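Lighting thread, because I promised one back in June and then vanished. We finally got the keys to the Lellham unit and all I do now is stare at the ceiling lol
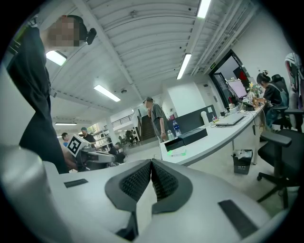

Brittany MacLeod replied wanting to know if we're keeping the fluorescents, since they gave her a headache every single afternoon in her old shop and she'd rip them out before moving in a single box.

Brittany, I hear you!! We're keeping them for now. White ribbed ceiling, glowing fixtures, everything bounces, and I can read a tape measure without my phone flashlight for the first time in my working life

The quote to swap everything to LED panels came from Likel and it was $229 a fixture before labor. I said thank you very much and went and ate a sandwich

Cheaper plan is new tubes in the warmer color. Addo has them in boxes of 40 and I've got my eye on one (yes that's way too many, yes I'm buying the box anyway)

Ok the balcony. People keep asking. The upper level is going to be storage and maybe a desk, and I want a lamp up there so bad. The overheads do nothing for you when you're trying to find one particular hinge in a bin of hinges

Stairs are my real worry. Dark stairs in a bright room - your eyes just don't adjust fast enough when you're carrying something. I want light strips on the treads, or bright tape on the edges if the strips cost a fortune

Somebody said paint the whole staircase white. I love you but have you seen our boots

Things I'm not touching: exit sign, pipes, beams. I like the pipes. My sister thinks we should box them in and she's been outvoted

Oh and I measured the longest run for an extension reel, 147 feet if you go around the column and don't cut across where people walk. Tranon sells a reel that long but the reviews are all over the place, so if you own one please tell me if it gets hot

Going back tonight with the good ladder. More when I've priced the tread strips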